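**Vernmont, November 16, 2024** - Susto, the walking and bus tour company based in Vernmont, will run a new day trip to the old spa town of Ceklow starting in July. Booking is open now.

The trip leaves from the Vernmont bus station at 9 a.m. and returns in the early evening. It includes a guided walk through the center of Ceklow, entry to the pump room and bathhouse museum, and free time for lunch and shopping. Groups are kept small enough to fit on one bus.

"People have asked us for Ceklow for years," said Marta Ostapchuk, tour manager at Susto. "The drive is easy, but parking in town is hard, and the museum is better with a guide. We walked the route in both directions before we settled on it."

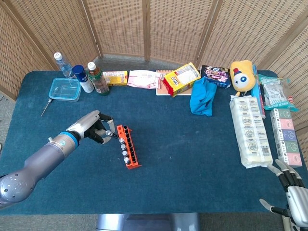

*A robotic hand holds a small metal cylinder beside an orange test-tube rack.*

The walk takes 3 hours with stops and covers the market square, the river path and the lower gardens. There are steps near the gardens, and a level route is available on request. Guides speak English and Ukrainian.

Susto took 4,000 visitors on its tours last season. The Ceklow trip adds 400 places for the summer, with departures four times a month through the end of September.

Zoia Hordiienko, who owns the Hordiienko guesthouse on the market square, will offer Susto guests a reduced rate if they want to stay the night. Guests who stay over can use their return ticket on the next Susto bus with open seats.

Tickets can be bought at the Susto office or by phone. Children under 4 travel free.

**Press contact:** Marta Ostapchuk, Susto, Vernmont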